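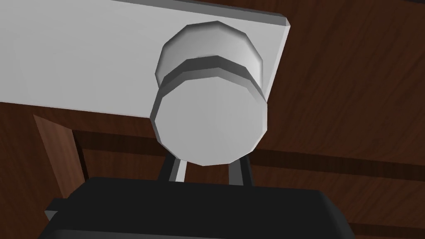

Sorting out a gaming corner without taking over the house

4 min read
Posted in March by the Vovatwood blog

I play most evenings, usually an hour or so on the handheld and then a bit of Fado on the big machine if I've still got the energy. For years my kit lived in a heap beside the sofa, and every session began with me on my hands and knees hunting for the right lead. I've got it under control now (mostly!) so I thought I'd write down what I do.

Charge everything in one spot

Pick one shelf and one plug, and make that the only place controllers get charged. I bought a charger with 6 ports and stuck it to the back of the shelf with those removable strips, so the leads hang down behind and I only see the ends. Each end has a bit of coloured tape on it. Green is the controllers, yellow is the headset, red is the old handheld with the awkward connector that I really ought to retire but can't, as it's got my Trekville save on it. 295 hours, before you ask.

Clean the sticks before you blame them

If your character wanders off on their own, try a clean before you buy a new controller. Switch it off, put a drop of isopropyl on a cotton bud, push the stick right over and work round the base. Then do it from the other side. Leave it for 20 minutes, then run the calibration in the settings menu. It's saved me the price of a controller twice, though the third time it was just worn out and I had to cough up.

Old toothbrushes are brilliant for the seams where the two halves of the shell meet. Go gently and do it over a sheet of paper, and prepare to be a bit disgusted.

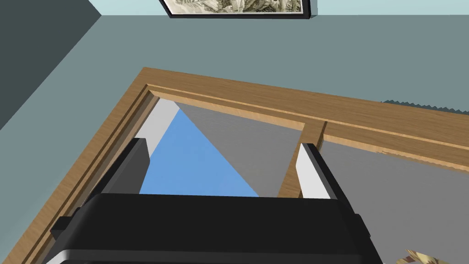
A wooden frame at an angle on a plain grey-teal surface.

Let the console breathe

Mine used to sound like a hairdryer. I'd shoved it into a cubbyhole with a stack of game cases on top, poor thing. Pull it forward, leave a hand's width at the back and either side, and keep it up off the carpet. I go over the vents with a soft brush every month or so, with the plug out. Don't put the vacuum nozzle right up against it.

Phones get hot as well, especially if you play while they're charging. Pai is the worst one for me, it chews through the battery in no time, so I take the case off and drop the brightness a couple of notches. The frame rate stays much steadier that way.

Fix the glare

My screen faced the window for ages and I spent every summer evening squinting at dark caves. Turn the telly side-on to the glass if the room lets you. If it doesn't, a cheap roller blind does the job. I also put a small lamp behind the screen, which my eyes were very grateful for.

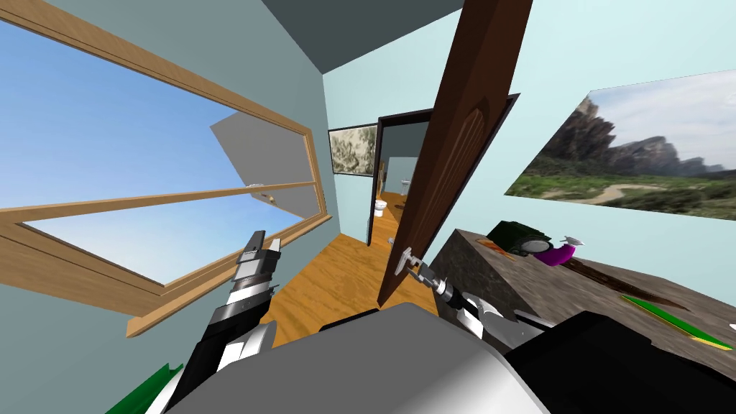
Put a lid on the noise

Felt pads under the speaker, the same ones you'd put under chair legs. I use 4, one at each corner, and next door haven't knocked on the wall since. A folded towel under a mechanical keyboard works too if you're typing in chat late at night. It looks daft, I don't care.

Back up before you tidy

Learn from me here. I once cleared a memory card to make space and lost a whole farm I'd been building all winter. Copy your saves somewhere else first, check the copy opens, and only then start deleting. Write the date on the card in pencil on a bit of masking tape.

I'm still looking for a decent way to store the steering wheel, which currently lives under the bed with the spare duvet. If you've found one that doesn't involve drilling, do leave me a comment!

Related posts
Getting sticky labels off second-hand game cases
Headset pads: wash, wipe or replace?
A first look at my Trekville farm
Which drawer dividers fit handheld cartridges
Cable ties I've regretted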